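Safe Operating Practice for Shared Handling Tasks with a Humanoid Robot
Project report, Binta Tamuno
Skillport module, submitted October

3. Rules adopted

The Lindqvist checklist issued with the module was written for arms bolted to a bench. It assumes a fixed base and a marked reach envelope. Neither holds for a legged platform, so four rules were rewritten before any joint task was run.

Rule 1. One operator holds the stop control for the whole trial and does no other work.

Rule 2. The person sharing the load stays at the opposite end of it. Reaching across the load toward the robot is not allowed while the motors are enabled.

Rule 3. Cables on the floor are checked before each trial. The walking path of the person must not cross them.

Rule 4. Joint speed is limited to 45 percent of the rated value whenever a person is within arm's length of the load.
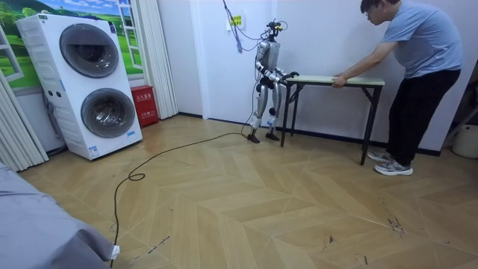 Rule 4 caused the most discussion. At 100 percent speed the planner met its timing target, but the person had no time to let go if the load shifted. The limit was therefore kept for all shared trials, and the timing target was dropped from the scoring sheet.

3.1 Compliance

Each trial was logged in the Cameo template, with one line per rule. The log holds 361 entries. Rule 1 was met in 90 percent of them. Most of the failures were short: the operator put the control down to write a note. The template was changed so that notes are entered after motors are off.

Rule 3 was harder to score. The wording "checked" does not say what counts as a pass, and two readers of the same log disagreed. A later version should state a minimum clearance and say who signs for it.

Stop response time was not measured and is left for section 5.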